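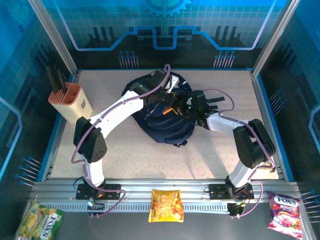

Leilani Okafor wrote to us after her first year and said she had always thought a pension was something that happened to other people, and that she now opens her statements at the kitchen table with a cup of tea (which made our whole week!).

## About Brivico

We're a small firm of savings and pension advisers in Zallembridge, and we've been helping ordinary households here for 22 years now. Sumeya Hailu and Delphine Lindqvist started out with 2 desks above the old Leblanc bakery, and although we've moved down to the ground floor since then, the kettle is the same one and so, happily, are a good many of the clients.

Every September we run a free evening for anyone within 18 months of stopping work. Bring your paperwork, bring your husband or your sister, ask whatever you like. 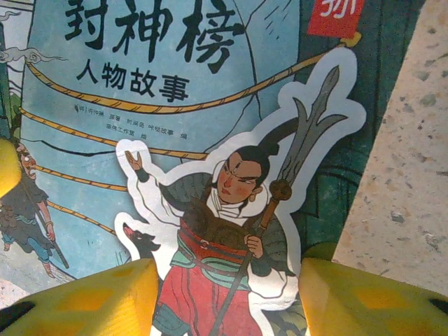 Do I need a large sum put by before I come and see you? Any amount will do, and plenty of people first visit us with nothing saved at all.

Amedeo Leone looks after new enquiries and will usually ring you back within 3 working days. If you'd sooner write, a letter is lovely too, and Bernadette Wojcik answers every one by hand.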